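Vosthorpe laboratory reports result on two-arm handling of studio equipment

2018-05-04

The Robotics Laboratory at Vosthorpe has published the results of a study into how a pair of robot arms can learn to handle microphones and their stands. The work forms part of the Plirnis project, which looks at the setting up and putting away of equipment in small recording rooms.

The study was led by Erlinda Ambrosio, with Virgil Ene responsible for the training software. It compared two ways of teaching the same task. In the first, the arms learned only from views taken by a fixed camera beside the table. In the second, the fixed view was joined by close views from small cameras at the wrists. Each method was given 50 demonstrations, all guided by a human operator, and was then tested over 70 attempts.

According to the report, the combined method completed the task clearly more often. The gain was greatest where a microphone had to be brought to a holder, a step in which the arms themselves often hide the holder from the fixed camera. With the fixed view alone, most failures took place within the last few centimetres of movement.

"The wrist views are narrow and often partly blocked by the fingers," said Dr Ambrosio. "They are still the only views that show how an object is sitting in the grip, and the system learned to depend on them at the right moment."

The report also notes a weakness. Both methods performed less well when two microphones of similar shape were placed close together, and the arm sometimes reached for the wrong one. Mr Ene said that further demonstrations with mixed sets of microphones had been recorded in March and would be used in the next round of training.
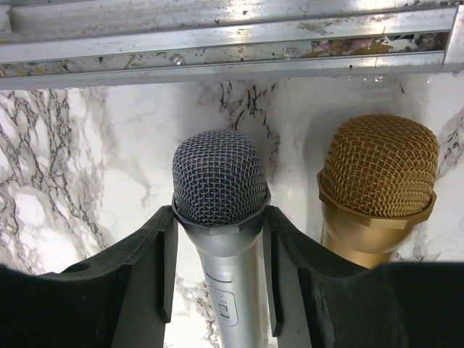
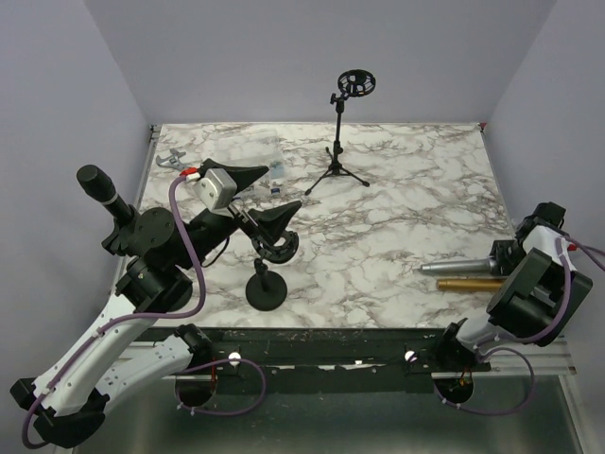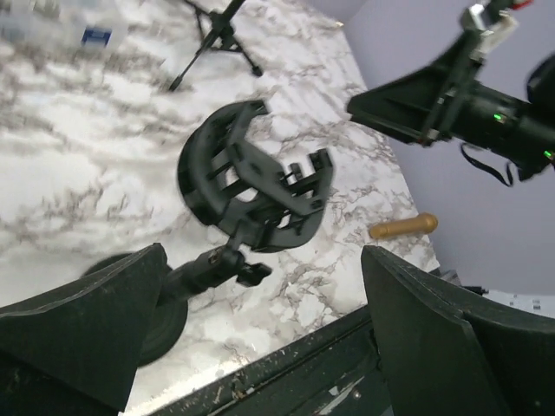

Work with microphones and stands under the Plirnis project, Vosthorpe.

The next stage will test whether a system trained at Vosthorpe can be moved to a second table at the Notport site without being taught again from the start. Differences in lighting and camera position are expected to be the main difficulty. Testing there will use the same objects and the same scoring rules, so that the two sets of results can be compared directly.

The full report, including the scoring rules and a list of failed attempts, is available on request from the laboratory office in the Yap Building. Members of staff who wish to attend a demonstration should apply to the same office.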